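5 July 2021

Round seat with the flower cover, wiping with the green cloth

Dušan's note from May says the green cloths "lift everything" off printed fabric. I copied that onto the shelf card at the time and I'm now less sure I should have. He tried it on a plain gray offcut, which has no print to hide anything and no print to lose.

Cover is white with a black floral pattern, from the Kubíček order. Cloth is the bright green one from the Sernance pack. No spray. Vendula wanted to use the Rundow stuff straight away, but if we start with spray and cloth together we won't know which of them did the work, and we made exactly that mistake with the curtain samples.

Method, such as it is: wipe the top from the middle out, then the rim, then go around again with the cloth folded to a clean side. 12 strokes per side of the cloth, then look at the cloth in daylight by the glass doors and again under the ceiling light. Yannick did the looking and wrote down his opinion before I told him mine. That's the one part of the procedure I'd defend.
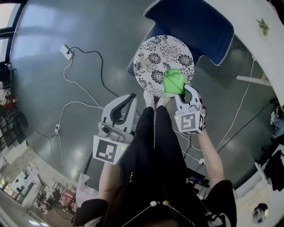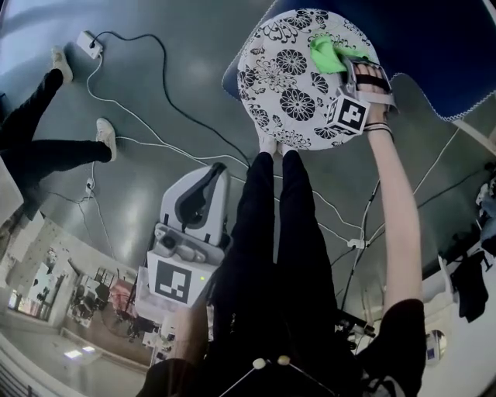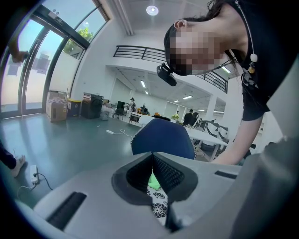
Could the cover go through the wash and save all this?

Cold and on its own, probably, but the black hasn't been tested with detergent, so the offcut goes through first.

Results. Daylight: Yannick says the white parts are "a bit fresher." Ceiling light: he says no difference. I said no difference both times. Setareh came in after, wasn't told which half of the rim had had the second pass, and picked the wrong one. I wouldn't hang much on a single guess, but it doesn't help the "lifts everything" claim either.

The cloth did pick up lint. There was gray fluff along the fold and one long hair. Lint is easy, though. A dry hand gets lint off that fabric. What I care about is the dull mark near the rim, next to one of the big flowers, and that mark is still there. Dušan looked at it and thinks it's part of the print. I compared it with the Kubíček sheet and can't find it in the pattern, but the sheet is a small copy and he may be right. Annoying either way.

Black transfer: none I could find on the green. A green that strong would be poor at showing a faint gray, so I don't accept this as a pass. Repeat with a white cloth before anybody writes "color safe" on the card.

Also unsettled: the rim. The cloth slides off the curve as soon as you press, so the top gets a proper wipe and the side gets stroked. Vlasta suggests holding the seat still with one hand and pulling the cloth toward you. Tried it a few times at the end and it felt better, but I'd been at it a while by then and anything different would have felt better.

Shelf card now reads: "Green cloth, no spray: removes lint. Marks not shown." I crossed out Dušan's line and left it readable. He has seen it and grumbled.

Still to do:
white cloth, same 12 strokes, check for black
offcut in a cold wash
ask Kubíček for a full-size print of the pattern
Rundow on the underside only, Vendula to do it, me to watch
find out who took the other offcut from drawer 7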